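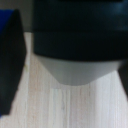
Black, mostly, with a bit of blue on the left.

26 May 2018

I have been buying my coffee beans by post for a little over two years now, and a few people have asked whether it is worth the bother. My answer is yes for some people and no for others, so I will set down how it has gone for me.

I started with Bruvari. They charge by the bag and you can stop whenever you like. The beans were good, a medium roast that suited milk, but the delivery day moved about and twice I ran out before the next bag came. I wrote to them in February and a woman called Kaisu Lappalainen wrote back the same afternoon. She told me to set the gap between bags to 17 days instead of three weeks. You could do this on the account page all along, under a heading called Rhythm, which I had taken for something to do with music.

That fixed it. I stayed with them until the price went up, then moved to Dretville, who roast in smaller batches and post within 48 hours. Their bags have no valve, so I tip the beans into a jar as soon as they arrive. I don't know if this makes any difference to the taste. My sister says it does, but she also keeps hers in the freezer.
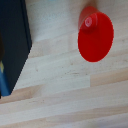
The grinder matters more than the beans, in my view. I used a cheap one with a spinning blade for years and got dust and boulders in the same cup. My present one is a hand grinder, second-hand. It takes me two minutes to do enough for a small pot, and I do it while the kettle boils. If I had bought the electric one I was looking at, it would have cost me 299 pounds, and I would still have had to clean it.

On cleaning, I brush mine out once a week and take it apart every other month. There is a small spring behind the lower burr that jumps out. I now do the job over a tea towel, having spent most of one evening with a torch under the cooker.

Water is the other thing. Ours is hard and the kettle furs up quickly. I tried a filter jug and the coffee came out rounder, if that is the word, and the kettle stayed clean for longer. The cartridges are not cheap and I forget to change them. I have gone back to the tap twice and both times noticed it within a couple of days.

Next I want to try a light roast, which I have always avoided as too sour. A neighbour swears by grinding it finer and pouring more slowly. I have one bag of it on order and will write again when I have got through it. The Dretville parcel is due on the second of the month, so it won't be before then.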